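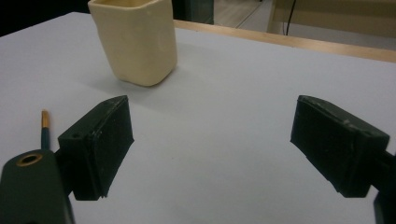

The square cup, on the white surface I keep for glazing days

Square cups: does anyone drink from the corner?

kilnside_mama
Good morning, all! I've been lurking here since March and finally have a question worth typing out. I made this one at the Wednesday night class at Flukevholm (the community studio over the old bakery, if anyone is local) and I've fallen a little bit in love with the shape. I'd like to make a set of 4 for my sister. My trouble is that my husband drank his coffee from one of the earlier ones and dribbled down his shirt, and he now says square cups are for pencils. Do you drink from the corner or the flat side? And is there a trick to the rim that makes it kinder to the mouth? I handbuilt it, no wheel, and the walls are a bit uneven, which I rather like.

Serkitz fan
Corner, always. Think of it as a little spout. Flat side and the coffee comes at you in a wide sheet and goes past both ends of your mouth. I have a shelf full of square cups from a summer when I made nothing else, and every guest figures it out by the second sip.

old_slabroller
I'm going to disagree with the poster above, kindly. If your corners are soft enough, either way works fine. The trouble comes when people make a sharp box and then wonder why it's no fun to drink from. Round the corners while the clay is still leather hard, go around the lip with a strip of damp chamois, and then do it once more after you think you're finished. I learned that one the slow way, over a whole winter of cups that went to the garden for slug duty.

Serkitz fan
Soft corners still have a flat between them, friend. My shirts know the difference.

old_slabroller
Then your flats are too long! Bring the walls in. A cup is not a casserole.

twomugsmarge
Oh, I've missed this place. For what it's worth, I think size matters more than which way you turn it. My nicest one holds 241 milliliters right up to the brim, and I can drink it from any side at all. The big ones I made for soup are hopeless for soup but hold my wooden spoons beautifully, so maybe your husband has half a point.

kilnside_mama
Ha, I will not be telling him that. Thank you both, and I do love a good argument about lips. The same cup from a bit higher up, with the opening showing.
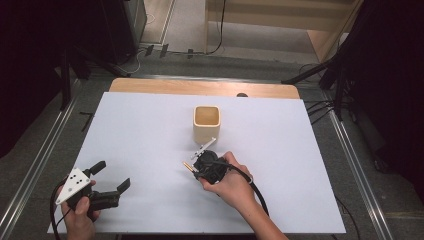 Same cup, tan on the inside. Corners soft enough, or should I keep going?

old_slabroller
Those are nice corners. I wouldn't touch them. I like the warm inside against the cream, too. What are you using in there?

kilnside_mama
It's a tan liner from the studio bucket, labeled Horko in marker, and that is the sum of what I know. Our teacher mixes it. I asked for the recipe once and got a very long story about a kiln in the rain, which was lovely, but I still don't have the recipe.

claybythelake
Can I put in a word about making four that match? I did a set for a wedding and made paper templates first, then cut every slab on the same afternoon from the same bag. The one I cut the next day dried differently and sat a hair taller than the rest forever after. I paid 33 dollars for a Marchetti cutting guide and I'd buy it again tomorrow — it keeps the knife straight up and down, and my seams got so much tidier.

Serkitz fan
A ruler and a bit of patience costs less.

claybythelake
I have the ruler. I'm still waiting on the patience.

twomugsmarge
Please don't worry too much about matching, though. My mother had a set where each cup leaned its own way, and we all had our favorite and squabbled over it at breakfast. I'd give a lot to have one of those back.

kilnside_mama
Marge, that settles it. I'll use the templates but leave the walls alone. I'm also going to try Serkitz fan's corner method with tomorrow's coffee, and old_slabroller's flat side with the second cup, in a dark sweater. Does anybody know if I should dry them upside down?

old_slabroller
Right side up until the rim firms, then flip them onto newspaper. Go slow. Loose plastic over the lot.

Serkitz fan
Finally, something we agree on.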